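Folding and Caring for Knits – Notes for Session 4
The hooded sweatshirt, from heap to drawer

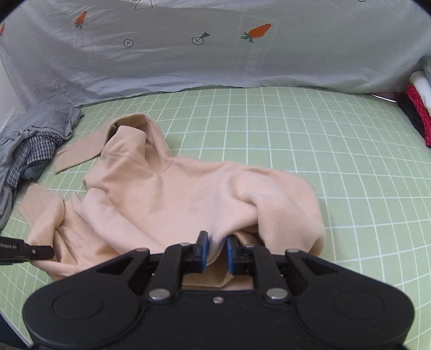
Beige hooded sweatshirt on the gridded mat, before folding.

Welcome back, everyone. I hope you all had a go at the tea towels and the fitted sheet (I know, I know, the fitted sheet) and that you've brought your own hoodie from home as I asked. Any size will do, and it doesn't have to be a nice one. Mine is older than some of you and has been through the wash more times than I'd like to admit.

We spend a whole session on this one garment every term, and every term someone asks me why. A T-shirt is flat once you've laid it flat. A hooded sweatshirt never quite is. The hood is a little bag sewn onto a bigger bag, the cuffs and the hem pull in where the body wants to spread out, and the fabric is thick enough that each mistake gets doubled the next time you fold over it. Once you're comfortable with this one, jumpers and cardigans will feel like a holiday.

Finding your way around the heap

Most of us meet our clothes in a crumpled pile, so that's where we start. Please don't shake it out straight away! Have a look first and find the hood. It tends to stand up a bit from everything else, and there's usually a dark opening you can spot even when the rest has gone to soft lumps. Next look for a seam running away from the hood and follow it with your eyes. Then go looking for the sleeves. In the heap at the top of these notes they've gone off to the same side, one lying out as a flat strip and the other folded down onto the mat, with most of the bulk bunched up on the right. That's quite typical for something that's been dropped.

When you know where the hood is, take hold of one fold of fabric near the bunched part and draw it gently towards yourself. Small pulls. You're letting the heap open up a little at a time, and after three or four pulls you'll generally see the shoulders. If you lift the whole thing by the hood you'll stretch the neck seam, and Hedvika Jurčo, who taught me all this years ago and still looks over my notes each August, would be cross with both of us.

About the mats

We use the cutting mats from the sewing room for this part of the course. The squares give you something straight to line up a side seam with, and people who swear they have no eye for it do much better with a grid underneath. At home a checked tablecloth is nearly as good. Please keep pins and rotary cutters well away while we're folding – we lost a perfectly good cuff last term.

Laying it flat

1. Turn the sweatshirt face down, with the hood away from you and the hem close to your tummy.
2. Run both hands from the middle out to the sides. Do this twice.
3. Line up one side seam with a line on the mat, then gently bring the other side parallel to it. The hem ribbing will want to pull in. Let it.
4. Straighten the sleeves out to the sides, cuffs flat.
5. Smooth the hood upwards so it lies in two even layers. If yours has a drawstring, tuck the ends inside.

The basic fold

6. Fold one side in by about a third, so the shoulder comes in towards the neck. Bring the sleeve back down over itself so it runs straight towards the hem.
7. Do the same on the other side. You should have a long rectangle with the hood sticking out of the top like a chimney.
8. Fold the hood down onto the back. Pat out the air.
9. Fold the hem up to the middle, then fold once more to meet the top edge.
10. Turn it over and have a look. If one side is fatter, it's nearly always a sleeve that has wandered.

The Kollár fold, which some of you learned from your mothers, leaves the hood until last and tucks the whole bundle into it. It makes a lovely tight parcel for a suitcase, and Necati Kurtuluş will show it after the tea break. I wouldn't use it for the drawer, as the hood gets baggy if it's left that way for months.

Before it goes away

Check that it's dry right through. Thick fleece can feel fine on the outside and still be damp at the cuffs, the pocket edges and where the hood joins the neck. Press those places between your fingers and count to five. If you're not sure, give it another hour on the rack.

My folded hoodie comes out at 31 cm wide, and the Ravska drawers along our back wall will take almost 37, so there's room to stand them on edge like books. Yours may well be different, so measure your own drawer before next time and write the number at the bottom of this sheet.

Practice for the week

Fold the same sweatshirt once a day, starting from a proper heap each time. Drop it on the bed and walk away for a minute if you need to. Don't worry about speed at all.

Next session is cardigans, so bring one with buttons if you can, and a hanger you don't like.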